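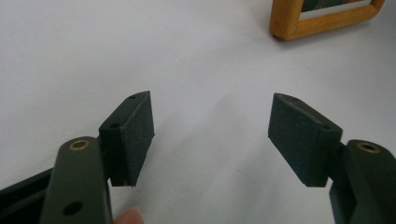 Home Essays Bench Notes Parts Bin About

Buy the boring gripper

By Qiuyue Duan
July

I have now tried enough hand-held grippers to have an opinion, and the opinion is this: people shopping for one look at the wrong end. They look at the camera. They look at the software. They ask about frame rate, and whether it syncs over wifi, and what the app looks like. Then the thing arrives and the pads are slick and the hinge wobbles and three weeks of recordings have to be thrown out.

Pads and pivots. Start there. Everything else can be swapped later in an afternoon.

Some background, quickly, because I'm writing this between sessions. Our group in Drardale collects hand-held demonstrations — a person squeezes the gripper, picks things up, puts them down, a camera on the tool watches — and then a policy gets trained on the recordings and runs on an arm with the same fingers. The whole trick depends on "the same fingers." If the hand tool and the arm tool don't close alike, you've taught the arm somebody else's habits.

We did a comparison this spring. Two tools, same tables, same objects, same people. The Dawber, sold assembled. And the Flivero, which comes as printed parts and a bag of screws, and which you put together yourself while swearing. 200 demonstrations on each for the first pass, then a longer run with whichever one we liked. Not a huge study. Not pretending it is.

Everybody liked the Dawber. I liked the Dawber! It's light, it has a nice trigger, the camera image is gorgeous. It looks like a product. On day one the whole room wanted it.

By the second week the fingers had play in them. Not much. You'd squeeze and one jaw would arrive a hair before the other, and the tips would cross slightly when they met on something thin. Plastic turning on plastic, that's all it was. The people holding it never noticed because people are amazing at this, your hand just corrects, you tilt your wrist a touch and the pen comes up fine. But the arm doesn't correct. The arm does what the recordings did, minus the correction it can't feel, and the pen goes skittering across the table.

The green one with the brass bushings is what I'd hand to a new person now. A bit of metal where the finger turns. That is a part that costs less than my lunch, and it's the difference between a gripper that closes the same in week six as it did in week one and a gripper that doesnt. Ours did. I checked by closing it on a feeler gauge each morning, which people made fun of, fine.

Then pads. Long argument in our group about pads. One camp wants soft, squishy, rubbery, fingers that wrap around the object. I understand the appeal. Soft pads forgive. You come in crooked and the pad gives a little and you've still got the cup.

I think forgiving is the problem, at least for collecting data. A soft pad hides a bad grasp from the person making it. They come in crooked, it works, they come in crooked again, and now crooked is the lesson. Swap the pads when they wear out — and soft ones do wear — and suddenly the old crooked grasps don't hold, and you have a dataset about pads you no longer own.

A flat block with a gritty face is rude by comparison. Come in square or lose it. Operators complain for a day, then they come in square. The texture holds, and when it doesn't hold you know right away and you redo the take. Flat faces are also easy to judge through the camera, for a person and I'd guess for a model too. You can see whether two flat things are parallel. Try judging that with two blobs.

Screws, also. Underrated. Pads that come off with a screwdriver get changed when they should be changed. Glued pads get changed when somebody is finally embarassed enough. The Dawber's were glued.

The camera question, since I'll get emails. Yes the Dawber camera is better. Sharper, nicer color, wider. We trained on both and I could not find a place where the sharper picture rescued anything. What mattered was whether both fingers were in view, all the time, open and closed, with a decent stretch of table between them. A camera that shows you a beautiful kitchen and half of one jaw is a bad camera for this. A so-so camera that always sees the gap between the pads is a good one. Look at where the object will be at the moment of contact. Can you see it? Both sides of it? OK, buy it.

Same goes for backgrounds. There's a fashion for clearing everything away till the workspace looks like a dentist's tray. I'm against it. Leave a picture frame on the table. Leave a mug. The arm is going to live in rooms with stuff in them and the recordings should have stuff in them too, pushed back a little so you're not knocking it over. My one exception is the first hour with a new tool, when you're only checking that it opens and closes and the view is right.

Where I might be wrong. Food. I would not want a gritty hard pad near a ripe peach, and the soft pad people have a point there that I've never answered well. Also cloth, a bit. Folding a thin towel with flat pads is okay if you pinch from the edge and miserable otherwise. A friend at Wunby does almost nothing but produce handling and she laughed at this entire essay when I sent her a draft. Different job, different fingers. If you do fruit, listen to her.

And weight. The Flivero is heavier in the hand, no way around it. Our long run came to 1,435 demonstrations and by the end my forearm was not speaking to me. 263 of those got tossed, most of them late in the afternoon, most of them mine. Tired hands make lazy approaches. I'd fix that with shorter shifts before I'd fix it with a lighter tool, but if you have one person collecting all day alone, then ok, weight moves up the list.

Price I'm leaving out. Prices change and the parts are close enough that it shouldn't decide anything. What should decide it is what you'll be doing at demonstration 1,000, when the nice trigger is no longer nice and the app has updated twice and all that's left is two fingers meeting in the middle, or not quite meeting.

So my advice to anyone ordering this month. Open it wide, look at both faces. Close it slow on a playing card and see if the card turns. Wiggle each finger sideways, hard, harder than feels polite. Ask what the finger turns on, and if the seller has to go find out, wait for the answer before you pay. Then do all of it again after a week of use.

I have a Dawber in a drawer if anyone wants to borrow it. The camera really is lovely. Tighten the left finger first.

Recent in Bench Notes
Why our wrist camera moved down two holes
Calibrating before coffee, calibrating after
Trigger springs, a grudge
Cables: the part that fails
What to write on the whiteboard before a session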